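Nendley Prayers
A collection of short prayers and readings for small congregations

Hello, and welcome! If you have found your way to this folder you are probably planning a service, or you are curious about how one little church in Nendley writes its own liturgy. Either way, please come in and help yourself. The collection holds 99 pieces at the moment, each in its own text file, and most of them can be read aloud in under two minutes.
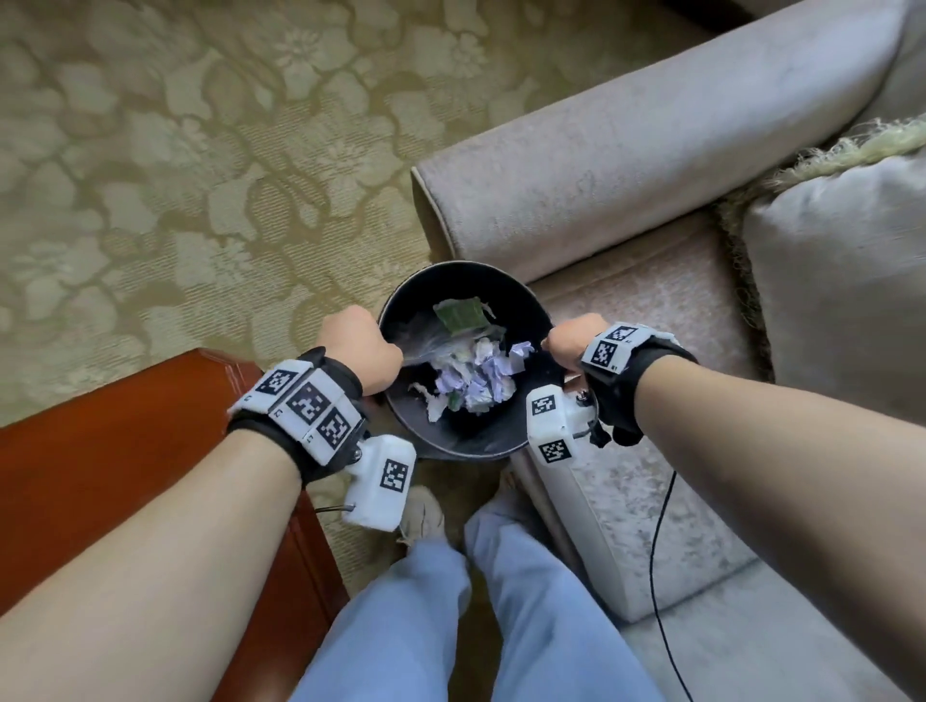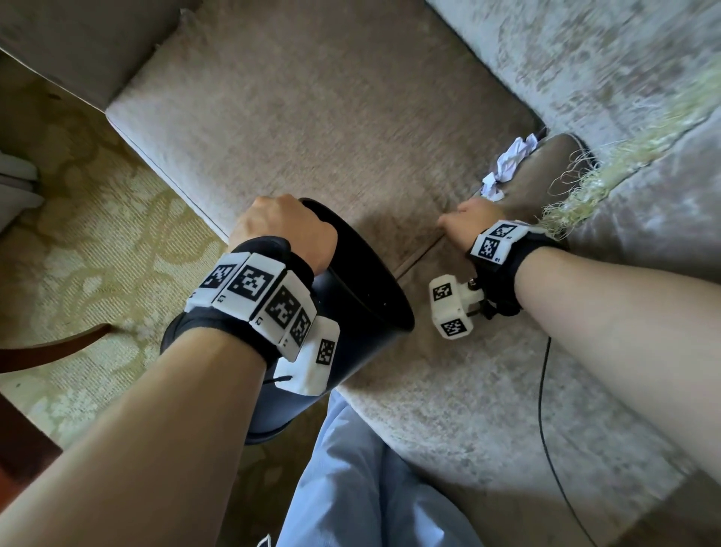 The prayers began as a way of filling the gap after our old service book went out of print, and they were written by whoever was willing to sit down with a pencil on a given evening. We are a plainspoken bunch, and early on Katherine Puma asked that we stop reaching for mountains and oceans every time we wanted to say something about God and look at what is in our own homes. So you will find a good deal of furniture in these pages. There is a blessing for a kitchen chair, a confession that starts with unopened mail, and a favorite of mine (number 42) that is all about a black wastebasket held in two hands, and the drafts and grudges a person might drop into it before bed. If that sort of thing strikes you as too homely for worship, the older and more formal pieces are in the folder called "traditional," and nobody will think less of you for starting there.

What is in the folders

gathering – opening words and calls to worship
confession – prayers of confession, with and without a spoken response
table – 13 prayers for communion, two of them written for use with children
seasons – Advent, Lent, Easter and the long green stretch of summer
home – the furniture prayers, as they have come to be called
traditional – older texts with the language lightly updated
sung – 13 responses that can be sung to simple tunes (words only, no music yet)

How each file is laid out

The first line is the title. The second gives the writer, or "shared" if several people worked on it around a table. The third line lists any Bible passages the piece leans on. After that comes a blank line and then the prayer itself. Words for the leader are in ordinary type and words for everybody are in capitals, which looks a bit like shouting on the page but is a great kindness to anyone reading without their good glasses.

A word about the theology

We do not all agree, and the collection shows it. Miklós Fülöp grew up Reformed and writes like it, with a strong sense of God's majesty and very few adjectives. Fidelina Sotelo came to us from a Catholic parish and has kept her love of the saints. Mpho Kekana's pieces lean toward justice and daily bread, and I think they are the best things we have. We decided not to smooth any of this out. You may well meet one prayer that calls God Father and another, two files later, that calls God Mother – both have been used here on the same morning. Pick what your people can say and mean.

Using and changing the prayers

Please use them freely in worship, in print or on a screen. You may change names, pronouns and places, and you may shorten anything that runs long (mine usually do). We ask only that you keep the writer's name with the text, and that you don't sell the collection or put it in a book that is for sale without writing to us first.

Known problems

The Lent material is thin. Several of the sung responses have one syllable too many in the last line. Two pieces in "traditional" still have a question mark beside the source, and Fredy Montoya is working through those with more patience than I could manage. The Spanish versions are still in draft, so please have a fluent speaker look them over before you print.

Next update

We hope to add a set of funeral prayers in April. If you have written something that your own congregation has come to love, send it along with a line or two about how you use it, and we will read it out at our next evening together.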